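The Wollthorpe Remembrance Book
Funeral and memorial guest book with story pages
Made in Condstead

Overview | What's in the box | Paper and binding | Personalizing | Ordering | Care

Hi, I'm Reijo Keskinen, and I make the Wollthorpe. It's a guest book for funerals, memorials and celebrations of life, and it started with my aunt's service. We had a very nice book from the funeral home, white padded cover, gold edges, the whole thing. Afterward I sat down with my cousins to read it and it was names. Just names! Half of them I couldn't make out, and the rest we spent the evening guessing at. (Was that the Carol from the bowling league or the Carol from the old street? We still don't agree.)

So the Wollthorpe has room for people to say who they are. Every signing page has a line for the name, a line for "how I knew you," and then a good wide open space for anything else. Some people fill it and run on into the margin. Some people write "neighbor" and leave it there, and that's fine too, because now the family knows it was the neighbor.

Story pages

The back part of the book is what I'm proudest of. These are unlined pages with a small heading at the top of each one: "A time we laughed," "Something you taught me," "Your kitchen," "Work," "The car you drove," and so on. I picked headings that a regular person can answer standing up with a coat on. The first version had one that said "Your legacy" and it came back blank every single time, so out it went.

You can also get the story pages with no headings. I'd lean toward that if it's a religious service and you want to write in verses or hymn titles, or if the family speaks more than one language and you'd like to add your own wording.
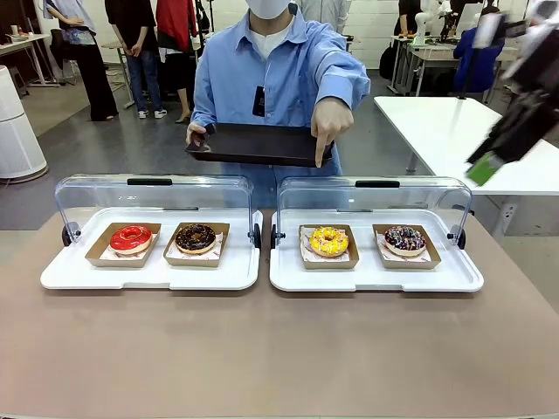 Black tray over a table with two clear-covered display trays.

If you're setting up a reception, think about where the book goes before you think about much else. By the door is the usual place, and it works for the names, but people bunch up there and they feel the line behind them. What I like is to start it at the door and then move it near the coffee once everyone's in. Folks linger there, they talk, somebody says "oh, you should write that down," and they do. Put a chair with it. An older guest who wants to write half a page will be very glad of that chair.

And put out more than one pen, please!

What's in the box

The book, in the cover color you picked
3 pens, black archival ink
2 ribbon markers, sewn in
20 loose memory cards with a pocket inside the back cover to hold them
A cloth bag to keep it all in afterward

The memory cards are for people who couldn't come. Mail a few out, or hand them to whoever is visiting the relative in the nursing home, and tuck them in the pocket when they come back. One woman wrote to tell me she was still getting cards in February for a service held the summer before, and she'd saved each one to read with her brother. I think of that a lot when I'm folding those pockets, which are a pain to fold.

Paper and binding

The paper is a warm white, heavy enough that the ink from the supplied pens doesn't show through to the other side. It's acid-free. Felt markers will bleed, so if the grandkids want to draw (let them draw!) give them colored pencils.

The binding is sewn and it opens flat. I went back and forth on this for ages, because a post binding would let you add pages later and people do ask, but a post-bound book never lies quite flat and you end up with a guest holding down one side with an elbow. Sewn it is. If you expect a big crowd, order the extra signing booklet, made to slide into the same back pocket as the cards.

Covers are book cloth from Homico over board. The colors right now are slate, oatmeal, dark green and a deep red that photographs brighter than it is. I'm happy to mail you a swatch of any of them if you have the time to wait for it. The optional keepsake box is made by Domínguez, and it's a lovely snug thing with a lift-off lid and space under the book for the service program, a few photos and the newspaper notice.

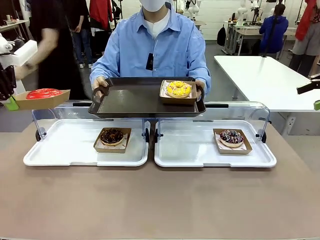

Yellow-glazed donut with sprinkles on a dark serving tray.

Personalizing

I can stamp a name and years on the front, in gold, silver or blind (no color, just pressed in). Blind looks wonderful on the oatmeal. Send me the name exactly as the family wants it. If everybody called him Buddy, it can say Buddy. If you'd like the formal name on the cover and Buddy on the title page, I can do that too.

Please read the spelling out loud to somebody else before you send it. You're tired, you haven't slept, and it's the easiest thing in the world to swap two letters. I'll send you a proof by email and I won't stamp anything until you write back. If you catch a mistake after that, call me anyway and we'll figure something out.

There's a small frame on the inside front cover for a photograph. It takes a wallet-size print, held by paper corners, no glue.

Prices and ordering

Remembrance Book, any color: see the order form for the current price
Stamping, name and years: included
Extra signing booklet: $17
Keepsake box: quoted with your order

Plain books go out the next working day. Stamped books take a little longer, depending on how quickly the proof comes back. If the service is very soon, call before you order and tell me the date. I'd much prefer to say "I can't get it there" on the phone than have you watching the porch. In that case you can take a plain book now and mail it back to me for stamping afterward, and I don't charge for the stamping then either, just the postage.

Unused books can come back for a refund. Stamped ones can't, unless I made the mistake.

Looking after it

Let the ink dry before closing the book at the end of the day. Keep it out of the basement and out of the sun. If the cloth gets a coffee ring, dab it with a barely damp white cloth and leave it alone; scrubbing lifts the color, especially on the green.

For questions, the order form comes straight to me, and so does the phone. If I don't pick up I'm at the sewing frame, so leave a message with the name of the person the book is for and I'll call you back.

Page updated July 16, 2020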